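Skatdale Block Library: Frequently Asked Questions

What is the Block Library?

A lending library, except that the stock is wooden blocks and nobody shushes you. We lend sets to playgroups, schools, youth clubs, parish halls and the occasional architect who claims it is for a client presentation. We have more than 1,000 blocks on the shelves at Skatdale and a smaller store at Wolluma.

How do I borrow a set?

Fill in the slip at the desk or ring us. First-time borrowers need to show something with an address on it. You will be given a numbered sack and a return date. Please look at the return date.

How long can I keep it?

20 days. You can renew once by telephone, provided no one else has asked for the same sack. The summer list opens on 9th June and the popular sets tend to vanish that morning, so a polite note beforehand does no harm and very little good.

What does it cost?

Membership is £2 a year for a household. Groups pay the same, on the grounds that Spyros Papadakis, who set the price, could not face working out another one.

Which set should I ask for?

For under-fives, the Skilla set: large, plain, and too big to go up a nose. For older children and adults, the Christodoulou set, which comes as 208 rectangular blocks and a booklet of buildings. The booklet was written by an optimist. The bridge on the last page has been built at Skatdale, and then someone shut a door.

Can I mix two sets together?

We would rather you didn't. The two are close enough in size to look interchangeable and different enough to ruin a tower at the sixth storey. If it has already happened, own up and hand them back in one sack. Periklis Manolakis sorts mixed returns at the back table and has been known to hum while doing it, which we take as a good sign.

My child has chewed one. Is that a problem?

Not for us. Light toothmarks count as wear. If a piece has actually come away, put the block aside and tell us when you return the set. We will sand it or retire it.

How should I clean them?

A damp cloth, then a dry one, then leave them out overnight on a towel. Never the dishwasher. We have seen what the dishwasher does, and so has the family in question, who now own that set outright.

Do the blocks have to be sorted by colour when I bring them back?

No. Tip them in as they come. Sorting by colour is our job, and there are people here who look forward to it. Painted blocks do need to be kept apart from the plain ones, as the paint rubs off on bare wood if they travel together.

Why do you use a metal tray and not a nice wicker basket?

We had wicker baskets. Bits of basket turned up in every sack until May, when we gave in. Sheet metal is ugly and loud, but the sloping sides slide everything down to the middle, and a block on a bare metal floor is easy to see — even a dark green one, which on our old brown carpet was as good as lost. The scratches are only scratches. A few red and green blocks tipped into a tray end up like this, at all angles, some lying across others, and that is quite tidy enough for sorting. 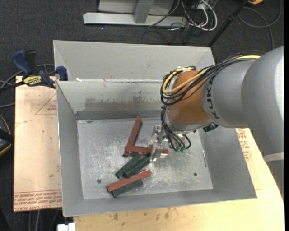
Can I touch up the paint myself?

Please don't. The red is nearer to brick than to pillar box, and every home repair so far has come back looking like a tomato. We keep both colours at Skatdale and will do it for nothing. Allow a week for the paint to harden, longer if it rains.

I have found a block under the sofa and the set went back ages ago.

Welcome to a large club. Drop it through the letterbox at either branch, in an envelope if you can manage one. There is no fine and no need for a covering letter, although we have kept some of the better ones.

Do you take donations?

Yes to plain hardwood blocks, in any quantity. No to plastic, anything magnetic, and anything with a face drawn on it. We did accept faces at one time — borrowers grew attached and the sets stopped coming back.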